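Subject: Re: [danham-players] Is the trading update worth coming back for?
Date: November 2023

> I dropped out of Kang Islands in February when the event calendar got
> silly, and I see there's been a big patch with trading and shared
> harbours. Is it worth reinstalling? I've still got an older phone and
> I don't want to lose an evening to downloads if the whole thing's
> going to stutter. Also, do my old lanterns still count for anything?

Yes, come back! Or at least have a go, it's free and the worst that happens is you delete it again.

I've been playing the new version most evenings since it landed and I'm a lot happier with it than I expected to be. Trading is the big one. You can swap spare charts and hull parts with anyone on your friends list, and you don't have to be standing in the same place any more (remember all of us huddled outside the library in the rain, trying to get two phones to notice each other?). There's a limit of 13 swaps a day, which sounded mean when I first read it, but I've only hit it once and that was me being greedy over sail patterns.

Your lanterns are safe. I had 545 of them sitting there doing nothing, and the game turned the lot into harbour tokens when I first logged in. You get a pop-up asking you to confirm, so DON'T tap past it like I nearly did. If you miss it, it's under Settings, then Stores, then Old Items.

On the phone question, mine isn't new either. The download was 1,341 MB, so do it on wifi, and then it sits there for ages on the loading screen the first time while it unpacks. After that it's been fine, apart from the shared harbours when they're full. Turn off water reflections and "lively crowds" and it's much smoother. I also turned the music off but that's just because the Stester harbour tune gets into my head and stays there for days.

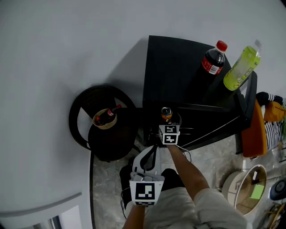
Drinks, the last time we played at mine

Shared harbours are a bit of a mixed bag, I'll admit. When there are people about it's lovely, you all chip in timber and rope and the place grows while you're away. When there aren't, you're rowing round an empty bay on your own. Ours is called Zedholm and we've got room for more, so please join that one and not some random harbour with a rude name. Search for it in the harbour list and put "Danham" in the message box so we know it's you. We're at level six now and need about 581 more planks for the lighthouse, hint hint.

Things I don't like: the shop button is enormous and sits exactly where my thumb goes. The fog maps still reset overnight. And they've moved the friends list behind two extra menus, so it took me far too long to find out who was online.

One more thing before you reinstall, check which login you used. If it was the guest one, your save may be stuck on the old phone, so open the old version there first if you've still got it and link it to an email address. I did mine the wrong way round and had to write to support, who were very nice but took over a week to answer.

Shout when you're in and I'll send you some spare hull parts. I have far too many left-hand rudders.

--
You are receiving this because you are subscribed to danham-players.
To leave the list, send a blank message with "unsubscribe" as the subject.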